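Sorting task: arm keeps going for the soft things and coming up with nothing
Asked by Senyo Fiadzo, April 2019, in Clubs and Competitions

Hello all, and thank you in advance to anyone with the patience to read this through. I help with the robotics club at Mullum and we have entered the sorting event at Grudadcombe, which I gather a few of you have done before. The arm has to take mixed objects out of a basket and drop them through the holes in three boxes, and each team gets 500 seconds to do it. The students have been absolutely super. They wrote the picking routine themselves (nine of them, most had never touched a robot before Christmas!) and on hard toys it is lovely to watch.

The trouble is cloth and paper. The routine picks whichever thing sits highest, comes straight down and closes, and with a ball or a block that is usually fine. With knitted squares and screwed-up paper it closes on a pinch of nothing, goes back up, decides the same spot is still the highest and tries again. Our last full run took 461 seconds and a good part of it went on one bit of fabric. 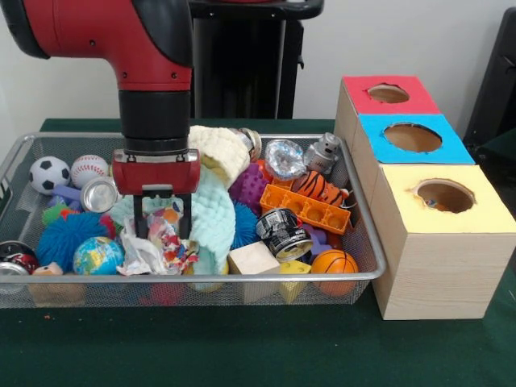

Coming down over the printed paper, with the two knitted cloths in the same part of the basket.

We have tried slowing the descent, which made it slower and no better. Should we be going deeper, or coming in at an angle, or simply leaving soft things until last? I would so much like the students to find the fix themselves, so hints are as welcome as answers.

Grudadcombe Gran
Hello Senyo, what a nice project. My grandson's team had this exact bother and I sat through enough Saturday sessions to pick up the gist, so do forgive me if I get a word wrong. Their arm was stopping at the top of the cloth, because that was the height it had measured, and the fingers were shutting on the fluff. They told it to carry on down a bit further for anything soft before closing. I think they began with 9 mm and fiddled from there. You do have to be careful, as what's under a cloth may well be something hard, and theirs gave a tin an awful clonk the first time. Have them go down slowly for that last bit and stop if the arm feels a push back.

The other thing they did was keep a little list of places it had already tried and failed. Two misses and it had to go somewhere else for a while. That saved them more time than the deeper grab did, and it was a thirteen-year-old's idea, so I should let yours have a think about it before you say anything!

ureo_fan
just buy a suction cup, we use the Ureo one and never looked back

Mahama Workshop
I'd be a bit wary of suction for this one. It's grand on a smooth box or a tin, but knitted fabric lets the air straight through and crumpled paper isn't much better, and you'd have your students learning a whole new tool just before the event. Check the rules as well, in case you have to declare a change of gripper.

I agree with the post about going deeper. I'd add that the direction of the fingers matters a great deal with cloth. If there is a fold, you want one finger on each side of it so they close across the ridge. If they close along it they just slide. Ask the students to try picking up a tea towel from the table using only a finger and thumb, first across a fold and then along it, and I should think somebody will shout out the answer within a minute or two.

As for leaving soft things until last – we tried that and went back on it. Cloth lies over other objects and hides them, so the arm ends up poking round the edges. We now take a cloth early if it has a decent fold showing and otherwise come back to it later. Paper we treat as a hard object with a gentler squeeze, and that has mostly behaved itself.

Do let us know how you get on, and say hello if you see our table at Grudadcombe. We generally have biscuits.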